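Bowls, Plates and One Long Table: The December Gallery

Well, the new table is in, the shelves are half full, and I finally have enough to make a page out of it! If you've been following along since the summer you know I've been slowly swapping out our mismatched kitchen stuff for things I'd be happy to leave out on the counter. It has taken way longer than I planned (and yes, there are still four boxes in the hall).

I'm putting everything up here in one go, with a few words about each thing, mainly for the people who keep emailing to ask where stuff came from. Some of it was new, a lot of it was secondhand, and one piece came home wrapped in a beach towel.

The table first. It's a light wood top, long planks running side by side, and the color wanders from cream to tan to a sort of honey. I looked at painted tables for months and I'm so glad I held out. We got it from Lovach, the furniture place behind the train station, and it cost 521 dollars with delivery, which was more than I meant to spend and less than the one I really wanted. Two coats of oil, one Tuesday evening, windows open, done.

Next, the small bowl. Pale creamy yellow on the inside, olive green on the outside, and I love it to bits. It's from Đoàn, a little pottery shop that only opens in the afternoons, and I went in for a mug. They had a whole shelf of these in different pairs of colors and I stood there so long that I missed my bus. It's a good size for olives or for one very modest helping of ice cream. 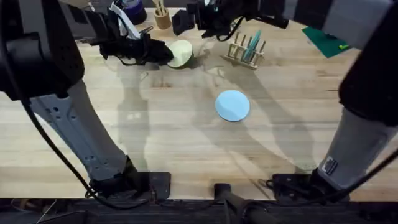
The light blue plate was the slow one. I wanted something round and fairly shallow with a narrow rim, because the wide rims on our old set ate up all the space and you ended up with your dinner huddled in the middle. Cliken had it in three blues. I brought home the lightest, lived with it for a week next to the green, and went back for more. It's great for toast, for cut fruit, for a slice of pie, and it makes plain scrambled eggs look like you tried.

A word on the colors, since that's the other thing I get asked. I don't match, I just try to keep everything a little bit soft. The blue is soft, the cream is soft, and the olive is the darkest I'll go on the table itself. I had a bright orange serving dish from Lovex for a while (10 dollars in the clearance bin, I couldn't help it) and it's a lovely dish, but every time I set it down it was all anyone could look at. It lives on top of the fridge now and holds onions.

As for looking after it all, I do the bowls and plates by hand with a soft sponge and dish soap. The table gets wiped with a damp cloth and then a dry one, going along the planks. I was nervous about rings at first and ran around after everybody with coasters. I've calmed down a lot. There's one faint mark near where I have my coffee and I've decided I like it.

If you're starting a set of your own, buy one piece and use it for a while before you get the rest! I have some 62 bits of crockery that I bought by the boxful over the years, and most of them are headed to the church sale. The ones I reach for every morning were all bought singly.

Coming up next: the shelves, once I find the right brackets, and hopefully the mugs. I've got my eye on a tall speckled one at Đoàn that was still there last time I walked past. If you have a favorite bowl and know who made it, write and tell me. I'm short on soup bowls and open to ideas.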